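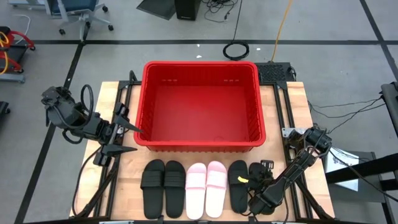
Returns warehouse sets aside money for two-arm sorting benches

Skaltach, the footwear returns and repacking company, will spend the coming months pricing robotic benches for its pair-matching line, after managers agreed to put the work into next year's equipment budget.

The company takes back unsold and returned slides, clogs and sandals from online retailers, matches them into pairs, checks sizes and packs them into bins for resale. Almost all of that is done by hand. Under the plan, two benches would be bought first, each with a pair of arms working over a single tabletop and a plastic bin. A decision on whether to buy more would be left until those have run through a full summer season.

Operations manager Laurențiu Tănase said the company had looked at larger automated systems and found them hard to justify for the volume it handles.

"We do 3,000 pairs in a good week," he said. "The big conveyor systems are priced for people who do that before lunch. A bench we can afford, and if it doesn't suit us we can sell it or put it on another job."

Bench-top arms have come down in price, but Mr Tănase said the arms themselves were only part of the cost. The draft budget has separate lines for frames and rails, gripper fingers, cabling, spare joints, floor marking, electrical work and staff training. Freight is listed on its own and has been revised upward twice.

Finance officer Roxana Matei said she had asked for the spares line to be kept apart from the purchase price so that it could not be trimmed to make the total look better.

"Fingers wear out and cables get pulled," she said. "I'd like to see that figure on the first page and not find it in the repairs account later."

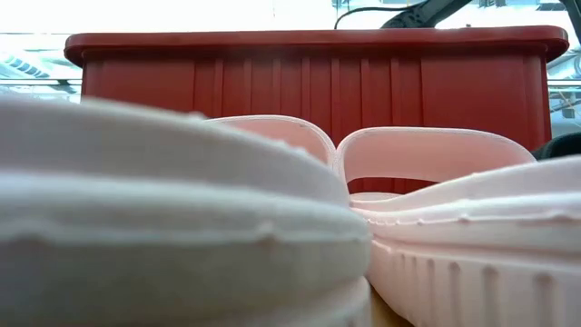
SKALTACH RETURNS CENTRE, 16 November 2021

Soft foam footwear is the main test for any supplier hoping to win the order. A moulded shoe with an open strap gives a gripper several places to take hold, but the foam gives under pressure and the two shoes in a pair will not always lie the same way. Suppliers will be asked to show their equipment putting pairs of slides and foam shoes into a bin, using stock chosen by Skaltach.

Teodor Marinescu, who is writing the specification, said each supplier would work with the same mix of light and dark colours. Black slides are the bulk of what comes in, and the company wants to know how well a system can tell one black slide from another of a slightly different size.

Lighting is also in the specification. Part of the returns centre gets strong daylight, and Mr Marinescu said blinds or a change of bench position might have to be added to the budget if cameras cannot cope with the glare. He has asked for a quote on both.

Two suppliers, Grikirex and Wallar, have been invited to put in prices. Grikirex sells its bench outright, with a service contract charged yearly. Wallar has proposed a lease with maintenance included and an option to buy at the end of the term. Ms Matei said the lease was easier on cash flow, but cost more over the life of the equipment if the benches were kept. A third firm, Anghel, has been asked to quote for installation only.

Each bench needs a clear area marked out on the floor, and the company expects to lose one bay of racking to make room. Shift supervisor Jomar Ignacio said the racking would have to be emptied before any equipment was delivered, and that he wanted this done outside the Christmas returns period.

The company employs 40 people in the returns centre, and 20 of them work on pairing and packing. Mr Tănase said no jobs would be cut to pay for the benches. Staff on the line will be offered training in setting up and clearing the machines, and the hours for that training have been costed.

Alfie Marsden, who has worked on pairing for several years, said he would wait and see how the machines handled the odd sizes. "The easy ones I could do asleep," he said. "It's the box with one left and three rights that takes up your morning."

Prices from both suppliers are due in December. Ms Matei will put a final figure to the owners once the installation quote is in, and an order would be placed after that. Delivery times have not been confirmed.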